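How to Get Musty Towels Smelling Like Towels Again

I put up with sour towels for years. They'd come out of the dryer smelling fine, and then the second I dried my face with one, there it was - that wet basement smell. If yours do the same thing, you probably don't need new towels. You need to get the old detergent out of them.

I learned this after we moved to Bullavton, where the water is so hard it leaves a crust on the kettle in a week. Hard water and soap make a kind of film, the film hangs on to skin oil, and then fabric softener goes right over the top of everything (I was using loads of softener, because the towels felt stiff!). So step one is to stop using softener on towels. Dryer sheets too.

What you'll need

White vinegar, the plain cheap kind
Baking soda
Your normal detergent, but less of it than you think
A washer with a hot setting
Somewhere to dry things with moving air

Step 1: Check the washer first

Pull back the rubber seal on the door and have a sniff. If it smells like the towels, clean it before you do anything else. Wipe the folds with a rag and hot water, take out the detergent drawer and scrub the back of it, then run an empty cycle on hot. My old Rallby had a little drain filter behind a flap at the bottom, and I owned that machine for ages before I opened it. Put a tray down first. Seriously.

Step 2: Hot wash with vinegar

Load the towels loosely, no more than two thirds full. Pour a cup of vinegar into the drum, no detergent, and run the hottest wash the care label allows. Never mix vinegar with bleach, and that includes any bleach left sitting in the drawer.

Step 3: Hot wash with baking soda

Leave the towels where they are and run them again with half a cup of baking soda sprinkled over the top. You may see suds this time even though you haven't added any soap. Mine foamed like a bubble bath on the first go. If there are still suds at the rinse, add one more rinse.

Step 4: Dry them all the way

Give each towel a good hard shake as it comes out, which lifts the loops back up. Then dry them completely, including the hems and that flat woven band near the end, which always stays damp longest. On the line I peg them by the short side and turn them once. In the dryer I use medium heat and toss in a couple of wool balls - I like the Bandmont ones, but any will do.

Let them cool before you fold them. I fold mine in thirds the long way, then in half, so they sit flat on the shelf and I can grab one without pulling the whole pile down.

Keeping them that way

Hang towels spread out after a shower, never bunched on a hook. Wash them every three or four uses, and go easy on the detergent. I do the vinegar wash every couple of months now, and more often in summer.
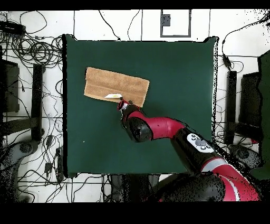

If a towel still smells after two full rounds, I cut it up for rags and use it on the car.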